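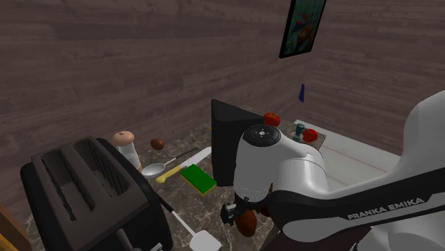
4. Trying Out the Tilico Kitchen Pack

4.1 What we got and how we set it up

We wanted a simulated kitchen that we didn't have to build ourselves. I've built two of those by hand in past projects and I'm in no hurry to do a third (the cabinet doors alone ate most of a February). So for this part of the study we licensed the Tilico Kitchen Pack, which comes as a set of ready-made counters, appliances and food items, plus a grasping add-on called Borard that you can switch on or leave off. The pack we reviewed is the build posted on May 8, 2022, and all the results in this section come from that build.

Installing it was easy! The scenes loaded on the first try, the arm model was already wired to a controller, and the default camera views were close enough to what we wanted that we only nudged a couple of them. The one thing that slowed us down was the license check, which wants to talk to a server every time a new worker starts up. If you run lots of scenes in parallel, as we do, plan for that. We ended up staggering the launches, and I'd love to see an offline option.

We used 11 kitchen layouts from the pack and ran the same pick-up task in each one: go to the named item, close the fingers, lift, hold. We kept the counters messy on purpose. Our older testbed, Ambrose, puts a single object in the middle of a bare table, and policies that look great there tend to fall apart once there's a bowl or a piece of fruit in the way.

4.2 Grasping with clutter nearby

Round and oval food is where I expected trouble, and it's where I spent most of my time. A box gives the fingers two nice flat sides to press on. Something shaped like an egg gives you a tiny patch of contact on each side, and if the simulator is sloppy about friction the thing squirts out like a bar of soap. Fig. 5 has the kind of spacing I mean, with a neighbor close to one finger and a large item not far behind.
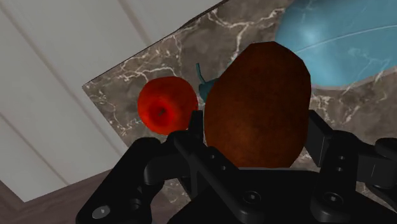 Fig. 5. Gripper fingers on either side of a brown oval item on the marble counter, with a red fruit to the left and a light-blue bowl at upper right.

With Borard switched off, the contacts felt jumpy to me. I watched a lot of replays (more than I'd like to admit) and kept seeing small objects jitter between the fingers before the lift. With Borard on, most of that went away, and the price was a slower step time. We ran 43 trials per layout in each mode and used the same starting poses for both, so the comparison is as even as we could make it. I'd leave the add-on running for anything you plan to report and turn it off for quick debugging.

The approach direction mattered more than I'd guessed. Coming in with the fingers lined up against a neighboring object led to bumps, and the bumps moved the target just enough to spoil the close. Rotating the wrist first helped a lot. The stock planner doesn't do this for you, so we borrowed the clearance rule from Brilach, our in-house planner, and dropped it in as a short script. The pack's plug-in interface made that pretty painless, and I was happy to find that the docs for it match the code.

4.3 Complaints and a few wishes

My biggest gripe is with the object masses. They're listed in a single table with no note on where the values came from, and a few of the food items seemed too light when they got knocked. We overrode 5 of them and kept the rest as shipped. I'd also like softer materials for the sponge, which currently behaves like a little brick.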